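Members' Forum — Floors and Finishes — Board floors in rented workrooms

I_Serrano_Hernden
The Hernden tenants' association requests members' views on clause 30 of the new lease, which requires that board floors be refinished every two years at the tenant's expense. Replies received before July will be forwarded to the landlord.

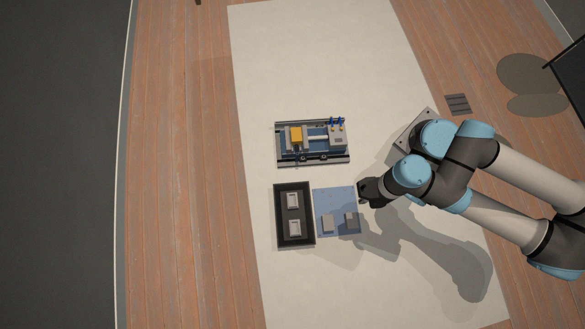 Posted by Nisha Rathore, Member, April 2020

I must object to the clause. A mat over the boards takes most of the wear, and refinishing unit 106 was quoted at $1,675. The lease should permit mats as an alternative.

O. Ibrahim
I respectfully disagree. Mats trap grit, and grit scratches the finish. The Quintero building allowed them and the boards suffered. 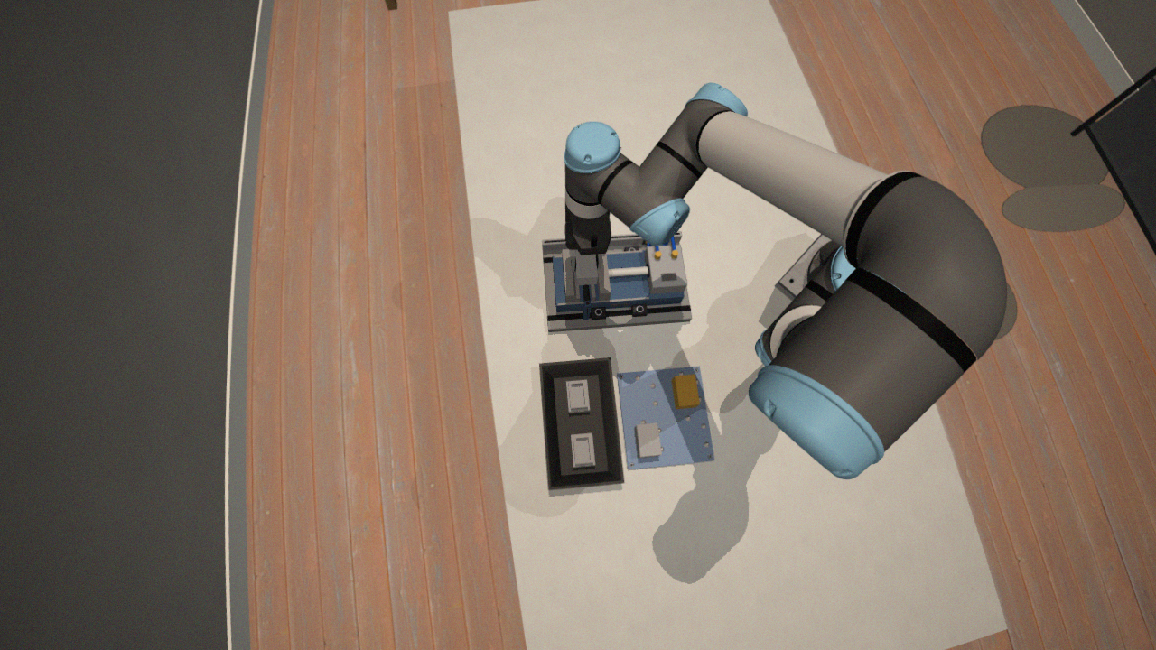
Cream mat over reddish-brown boards

N. Rathore
Quintero never required sweeping — its lease was silent on cleaning. I would propose the following wording:

1. Tenants may lay mats, provided they are lifted and swept beneath each month.

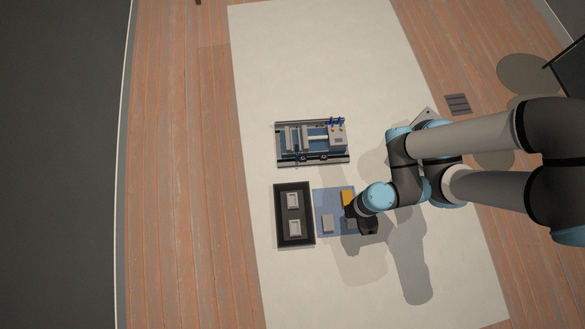 2. Refinishing shall follow an inspection, with the cost shared equally.

O. Ibrahim
I can support item 2. I remain opposed to item 1.

Contact the Moderators | Copyright Hernden Tenants' Association | Back to top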